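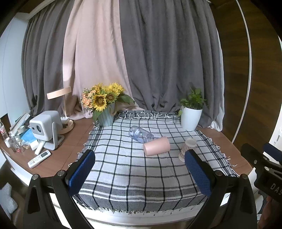 Home Aerials Masts and brackets Leads Second-hand Delivery Contact

Holtero handheld satellite aerial

£103, in stock

The Holtero is a two-band beam aerial for talking through amateur satellites while standing in a field, pointing at the sky and hoping the neighbours are out. It covers the 2 metre and 70 centimetre bands on one boom, comes apart without tools and goes back together in a minute or two, or slightly longer if the satellite is already up.

We have sold aerials at Wendetside long enough to know that most handheld beams are bought in spring, used twice and then kept behind a wardrobe. The usual reason is that they are a nuisance to carry. The Holtero packs down so that the longest piece is 370 mm, and the lot goes in the canvas roll supplied. It will fit in an ordinary rucksack with a flask and a radio. It will also fit behind a wardrobe, if you insist.

What it does

There are two elements for 2 metres and five for 70 centimetres, set at right angles to each other so that the two sets don't get in each other's way. You transmit on one band and listen on the other, as the FM satellites expect. The splitter is built into the handle, so a single lead runs down to the radio and you won't need a separate box dangling off the back on a cable tie.

It isn't a huge amount of gain. A bigger aerial would have more, and a bigger aerial would also have to be held up at arm's length for a full pass. The low orbit satellites are close as these things go, and when one is well above the horizon a modest beam pointed more or less the right way will hear it nicely. Down near the horizon you will be competing with trees, houses and every other station in Europe, and there the Holtero does as well as can be hoped from something you carried up on foot.

Weight and balance

The aerial weighs 609 g put together, without the lead. Weight matters less than where it sits, and on the first batch it sat too far forward. Customers told us so, some of them at length. The handle has since been moved along the boom to the point of balance, and the grip is now cork, warmer than bare tube in November and easier to hold in gloves.

You'll need to twist your wrist as the satellite goes over. Satellites tumble and turn, and the signal fades as your elements and its whip fall out of line with one another. A quarter turn usually brings it back. The handle is round for this reason. We did try a pistol grip. It looked splendid, and nobody could turn it past halfway without putting an elbow in their own ear.

Making it up

The boom is square aluminium tube in two parts with a spring button at the join. The elements screw into fixed brass inserts and are colour banded: red for 2 metres, yellow for 70 centimetres. Within the yellow set the lengths differ, so each has one or more rings cut near the threaded end to match the rings beside its hole. Put them in the right order and the match will be good. Put them in the wrong order and you will still hear something, just enough to keep you blaming the radio.

Finger tight is plenty. Please don't use pliers. We can replace an insert, and we do, but there is a certain coolness in the covering letter.

The ends of the elements have rubber caps. They are there for your eyes and other people's, so leave them on. A bag of spares is in the roll, as the caps enjoy long grass and tend to stay in it.

Power

The splitter is rated at 30 W. This is far more than you should be using. The FM satellites are shared by everybody under them, and a handheld at its normal setting will open them quite happily with this aerial. If you can't hear the satellite, turning up the power won't help you hear it, though it will make you very well known to those who can.

Which radio?

Any two-band handheld will do for a start. One that can listen on one band while transmitting on the other is better, as you can hear your own voice come back and stop calling when it doesn't. Two cheap handhelds and a second lead will do the same job. Use headphones with that arrangement, or you'll get a howl that empties a car park.

You need a licence to transmit, of course. You don't need one to listen to the amateur satellites in this country, and plenty of our customers have bought a Holtero only to listen. It will pick up passes from the space station when the crew are on the amateur bands, often with no fuss at all, as the station is large, loud and keeps good time.

The lead

We supply a 1 metre lead in thin flexible coax with a BNC plug at the aerial end. At the radio end you may choose BNC, SMA male or SMA female. Please look at your radio before choosing. The two kinds of SMA have caused more returned parcels than everything else in the shop put together, and the radio makers show no sign of being sorry.

If your radio has an SMA socket we would suggest the BNC lead and a short adaptor, left on the radio for good. SMA was never meant to be done up and undone every weekend.

Tripods and rotators

There is a standard camera thread in the base of the handle. On a tripod with a pan head the Holtero can be nudged along by hand, leaving the other hand for the log, the tuning or the sandwich.

We are asked now and then whether it will go on the Juhász rotator. It will, with the Revska clamp, sold separately on the brackets page. The clamp holds the boom behind the rear element and needs a small counterweight. For a permanent job outdoors, though, we'd steer you to a fixed aerial. The Holtero will put up with a shower but the splitter isn't sealed, and a winter on a chimney would finish it.

In the roll

Boom in two parts, with handle and splitter fitted
Seven elements, colour banded
Lead, 1 metre, with your choice of plug
Spare rubber caps
Folding card showing the order of the elements
Canvas roll with ties

A compass is not included, nor is a pass timetable. There are free programs for the second, and for the first most people find they know where north is until the moment it matters. Work it out before the pass and put a stick on the ground.

Delivery and returns

Orders go out by tracked post. The parcel is short enough to go at the ordinary rate, and we charge what the post office charges us. If you don't get on with the aerial, send it back within a month with all its elements and we'll refund the price. Elements bought singly are on the spares page, listed by colour and number of rings. If you have lost one and don't know which, lay out the rest against the card and see what's missing.

Prices on this page checked 22 Nov 2018.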